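The Bell at Kramer

Lies Leemans got the keys to the old Kramer shoe factory in October, on a ring with nineteen other keys that did not fit anything. The town of Gurnach had owned the building for eleven years and had used it to store road signs. Now it was going to be a place where designers and small firms could rent a desk, and Lies was going to run it.

She had forty desks to fill. The desks came from a closed bank and had holes in them where the computer cords used to go. She spent the first week wiping them down and the second week moving them, because the fire inspector wanted a wider aisle.

Joris Kuipers was the first tenant. He made lampshades out of felt. He paid three months ahead and asked if he could have the spot under the bell.

"What bell?" Lies said.

He pointed. It was up in the corner of the cutting hall, painted the same green as the wall, the size of a dinner plate. She had been walking under it for two weeks.

"My mother stitched here," he said. "It rang at seven, at noon, at twelve thirty and at four. We lived on Herow Street and we could hear it with the windows shut."

"Does it still work?"

"I don't know. I wouldn't think so."

She gave him the desk under the bell and wrote his name on the plan.

By the end of the year they had twenty-six desks rented. There was a couple who drew maps for hiking clubs, a man who repaired accordions and was asked to do it before nine or after five, and a company called Fetel that had two people in it and wanted to sell software to dentists. Marijke Meijer took the desk by the freight elevator and made wedding invitations. The heat worked on the left side of the hall. Lies bought space heaters for the right side and then had to buy a new fuse box.

The town had given her until spring to show that the place could pay for itself. She kept the figures in a notebook. Rent in, rent out, oil, insurance, coffee. She was short every month, by less each time.

It was Marijke who brought up the bell again. She said they ought to have an open day and ring it.

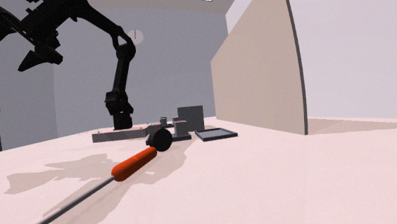
Lotte Goossens said it was a bad idea. The people who had worked for Kramer hadn't loved that bell, she said, and she ought to know, she'd had an aunt who was docked a quarter hour for every minute she was late. If you rang it at them they might walk straight back out.

"They might," Lies said. "Or they might come to hear it one more time."

"You'd be ringing it for the newspaper."

Lies thought that was fair. She did want the newspaper. She wrote "bell?" in the notebook and left it there for a week.

In the end it was settled by the accordion man, who got up on a ladder one evening without asking and took the cover off. The clapper was gone. Somebody had unscrewed it, neatly, and had put the screw back in its hole afterward. Inside the cover, in pencil, were a lot of initials. Joris went up after him with a flashlight and stayed there a long time.

"Is she there?" Lies asked.

"There's an N.K.," he said. "Her name was Nel. There was also a Nico Koster in shipping. I couldn't say."

He came down and the accordion man went up and put the cover back on.

They held the open day on 29 January 2022. Lies had printed 700 flyers and Marijke had done the lettering at no charge. It snowed until ten and then stopped. Lies stood at the door with a clicker in her coat pocket, since the town had asked for a number, and she clicked each time somebody stamped their boots on the mat. Most of the morning it was parents with strollers. After lunch the older people came. They came in groups, and they did not look at the lampshades or the maps. They went straight to places on the floor and stood in them.

"Second row," a woman said to her husband. "Here. I had the window behind me and she had the draft."

"You said you had the draft."

"We traded in the winter."

A man asked Lies where the glue room was, and she told him it was a kitchen now. He went and looked at it and came back and said it smelled better.

Nathalie Dekker from the town office arrived at three. She walked through the hall with her gloves on and read the name cards on the desks. She asked Lies how many were rented, and Lies said twenty-six, with two more promised.

"Promised on paper?"

"One on paper."

Nathalie wrote it down. Then she looked up at the corner. "My grandfather talked about that thing," she said. "Are you going to ring it?"

"It doesn't ring. The clapper's gone."

"Since when?"

"I don't know," Lies said. "Before us."

A small woman in a brown coat was standing next to Joris's desk with one of the lampshades in her hands. She turned it over to see how the seam was done.

"Since the spring of the last year," she said. "It went in the river." She put the lampshade back down. "This is good stitching. Who taught you?"

Joris told her. She nodded and asked what the shade cost, and he told her that too, and she said it was too much and bought it.

At five Lies locked the door and took out the clicker. It said 456. She had clicked it by accident a few times, getting her keys out, so she wrote "around 450" in the notebook. Marijke was stacking cups. On the right side of the hall one of the heaters had gone off again, and Lies went to look for a fuse.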